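Protokoll der Hausversammlung, Gemeinschaftsraum Lotgate, Juni

Beginn 18.40 Uhr. Leitung: Aiguo Gu. Protokoll: die Unterzeichnende, unter Vorbehalt.

TOP 1 - Protokoll der letzten Sitzung
Genehmigt mit einer Änderung. Der Satz »Die Ablage ist nun dauerhaft gelöst« wird gestrichen.

TOP 2 - Kasse
Bestand 1.141 Euro. Für Einrichtung wurden seit Jahresbeginn 666 Euro ausgegeben. Auf Nachfrage, was davon heute noch im Raum steht, sagt Gu eine Liste zu. Eine solche Liste wurde schon im Winter zugesagt.

TOP 3 - Angebot Fornard
Fornard bietet ein Regal mit Einlegeböden und eine »Nutzungsberatung« an. Die Beratung wird abgelehnt. Beim Regal gehen die Meinungen auseinander: Ein Teil der Anwesenden erwartet mehr Ordnung, der andere mehr Fläche zum Abstellen. Die Protokollantin zählt sich zum zweiten Teil. Vertagt, bis Maße vorliegen. Der Prospekt nennt nur die Breite.

TOP 4 - Arbeitstisch
Gu berichtet, der Tisch werde seit der Umstellung besser genutzt. Woran er das festmacht, bleibt offen. Diskutiert wird vor allem die Decke mit Waffelstruktur. Gu findet sie freundlich und schonend für die Platte. Einwand: In so einem Gewebe bleiben Krümel hängen, und gewaschen wird sie nach Plan, den Plan hat aber niemand der Anwesenden gesehen.
Die blaue Tischlampe bleibt vorerst. Rusu hatte eine Deckenleuchte vorgeschlagen, der Kostenvoranschlag fehlt weiterhin. Kleinteile wie Schaumstoffwürfel und Kordel sollen künftig in eine Schachtel. Wer die Schachtel besorgt, wurde nicht geklärt.

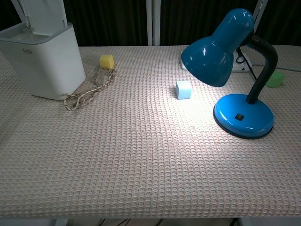 Frage aus der Runde: Wer wäscht die Tischdecke, wenn der Plan nicht auffindbar ist?
Antwort Gu: Bis zur nächsten Sitzung übernimmt er das selbst, danach wird neu eingeteilt.

Beschluss: Die Decke bleibt auf Probe liegen. 2 Gegenstimmen.

TOP 5 - Steckdosenleiste
Davby soll die Leiste am Tisch prüfen und schriftlich bestätigen, dass sie für den Dauerbetrieb taugt. Eine mündliche Auskunft reicht der Versammlung nach den Erfahrungen mit der Kaffeemaschine nicht.

TOP 6 - Verschiedenes
Der Schlüssel zum Nebenraum fehlt noch immer. Gu vermutet ihn bei Rusu, Rusu bei Gu.

Ende 20.15 Uhr. Nächster Termin per Aushang.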